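Asunto: Re: Re: [baterias-ve] Equilibrado de celdas LFP en el pack Orkside después del cambio de módulo 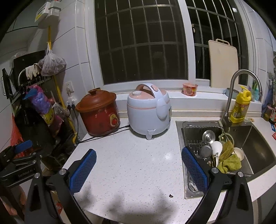 Olla roja de cocción lenta, al fondo de la encimera.

Respondo por partes, dejando citado solo lo necesario.

El 13 de septiembre de 2026, en esta lista se escribió:

> Tras sustituir uno de los módulos del pack Orkside por otro procedente
> del almacén de Gosselin, el BMS limita la carga rápida desde el 60 % de
> estado de carga indicado. La diferencia entre la celda más alta y la
> más baja es de 249 mV al final de la carga, medida en reposo. En la
> zona media de la curva la diferencia no pasa de 2 mV, así que entiendo
> que el módulo está bien y que el problema es de lectura.
>
> Ya he cambiado el mazo de sensado y el resultado es el mismo. He
> actualizado también el firmware de Plivov a la rama estable de mayo,
> sin cambios.
>
> ¿Alguien ha visto algo parecido? ¿Conviene forzar el equilibrado pasivo
> con la herramienta de servicio o es mejor desmontar otra vez?

No comparto la conclusión sobre la lectura. En LFP la curva de tensión en circuito abierto es casi plana en la zona media, de modo que dos celdas con estados de carga bastante distintos pueden dar prácticamente la misma tensión. Una diferencia de 2 mV en ese tramo no permite afirmar que el módulo esté equilibrado con el resto. La información útil está en los extremos, y en el extremo superior la desviación es grande. Con el mazo ya cambiado y el mismo resultado, lo razonable es suponer que la lectura es correcta.

La hipótesis más sencilla es que el módulo de Gosselin se montó con un estado de carga superior al del pack. Los módulos de repuesto se almacenan a un nivel que no tiene por qué coincidir con el del vehículo en el momento del montaje. Si no se igualaron antes de conectar, el módulo nuevo llega arriba primero, el BMS ve una celda cerca del límite y recorta la corriente para todo el pack.

Queda por explicar que el recorte empiece al 60 % indicado. Caben dos posibilidades. Una es que el indicador haya perdido la referencia tras el cambio y el 60 % no corresponda al estado real, cosa frecuente en LFP cuando la estimación depende del contador de amperios-hora y no ha habido una carga completa posterior. La otra es una resistencia de contacto elevada en alguna unión, que solo se manifiesta con corriente. Los datos aportados están tomados en reposo y no sirven para distinguir entre ambas.

Propongo este orden:

1. Registrar las tensiones de todas las celdas durante una carga lenta en corriente alterna, hasta que el BMS corte. Anotar qué celdas llegan primero y si pertenecen todas al módulo sustituido.

2. Repetir el registro con corriente alta, a 200 A si el cargador y el vehículo lo admiten, y comparar la tensión de cada celda justo antes y justo después de cortar la corriente. Una unión defectuosa aparece como un salto claramente mayor que el de las vecinas. Un desequilibrio de carga no produce ese salto.

3. Si el salto aparece, no seguir con cargas rápidas. Abrir el pack con el procedimiento de alta tensión, revisar el par de apriete y limpiar las superficies de contacto.

4. Si no aparece, igualar el módulo.

Sobre forzar el equilibrado pasivo: funciona, pero es lento. Las resistencias de descarga de la placa Plivov están dimensionadas para corregir la deriva normal entre celdas. No están pensadas para absorber la diferencia de un módulo completo. Con una desviación de varios puntos de estado de carga hablamos de semanas, y durante ese tiempo la placa trabaja caliente. Prefiero descargar el módulo por separado con una carga electrónica hasta el nivel del resto y dejar al BMS solo el ajuste final. Para calcular cuánto hay que extraer, lo fiable es el desfase en amperios-hora entre la llegada al codo superior del módulo nuevo y la de los antiguos. La tensión en reposo de la zona media no vale, por lo dicho más arriba.

En cuanto al firmware, la rama de mayo modifica el umbral a partir del cual se activa el equilibrado, pero no borra la tabla de capacidades aprendidas. Después de cambiar un módulo hay que reiniciar esa tabla desde el menú de servicio y hacer una carga completa seguida de reposo. En el taller de Westwood se documentó un caso con síntomas similares en el que faltaba este paso. El desequilibrio era mucho menor que el tuyo, así que no creo que explique todo, pero conviene descartarlo antes de abrir.

Datos que faltan en tu mensaje: capacidad medida del módulo de repuesto, temperatura de las celdas durante la prueba y versión exacta del hardware de la placa. Si el módulo es de una serie distinta a la original, la capacidad puede no coincidir y entonces el desfase reaparecerá en el extremo inferior aunque iguales arriba.

Adjunta los registros en CSV, sin comprimir. El servidor de la lista descarta los ZIP.

--
Para darse de baja, enviar un mensaje vacío con el asunto "baja" a la dirección de administración de la lista.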